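Tultine Home Handling Project
Minutes of the data collection meeting, May

Present: Ehsan Tanoli (chair), Rizwan Sethi (minutes), collection staff from the Lendden and Vedusau sites. The Chaturvedi group joined by phone from 10:40.

1. Minutes of the last meeting
Accepted with one correction. The session count for Lendden should have read 40, as given in the site log.

2. Status of the clothing set
Rizwan reported 1314 demonstrations on the server, all tasks together. Nearly 10 percent still have no task label. Most of the unlabeled ones are from Vedusau, where the operators were typing labels in at the end of the day. Ehsan asked that labels be entered before the next demonstration is started. Vedusau agreed.

The sofa task is the one furthest behind. The instruction text is "pick up the clothes from the sofa," and operators have read it in different ways. Some stop when the garment is clear of the seat, others carry on and place it somewhere. It was agreed that an episode ends when the garment is released at the drop point, and that the text will be changed to say so.

3. Wrist camera view
The group looked at the view from the wrist camera on the sofa task, with the fingers over the gray seat and the red and white garment to their right. Ehsan pointed out the second red garment at the back of the seat. The present label names only "red shirt," and with two red garments in view that does not tell the model which one is meant. Labels for this task will give color and position from now on.

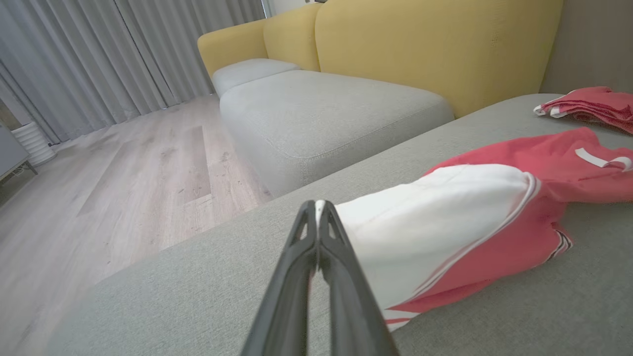
Page 2 of 3

Lendden asked if the curtains should be kept closed for all sessions. Rizwan was against it – the set needs daylight as well as lamp light, and the operators have enough to set up already. No change. The state of the curtains will be noted in the session sheet.

Chaturvedi asked whether soft seats cause trouble for the grasp. Vedusau said the usual fault is pressing into the cushion before closing the fingers. Failed grasps are to be kept if the operator recovers and finishes the task, and marked "retry." Episodes that are given up are to be stored apart and left out of training for now.

4. Garment placement
Operators have been laying clothes out too neatly. Agreed that garments are to be dropped on the seat and left as they land, and moved to a new spot for each episode. Lendden will send a short note to all operators.

5. Actions
Ehsan: new instruction text for the sofa task.
Rizwan: list of unlabeled episodes to Vedusau; add "retry" to the label menu.
Lendden: placement note; curtain line on the session sheet.
Chaturvedi: check a sample of the relabeled episodes and report at the next meeting.

The meeting closed at 11:25.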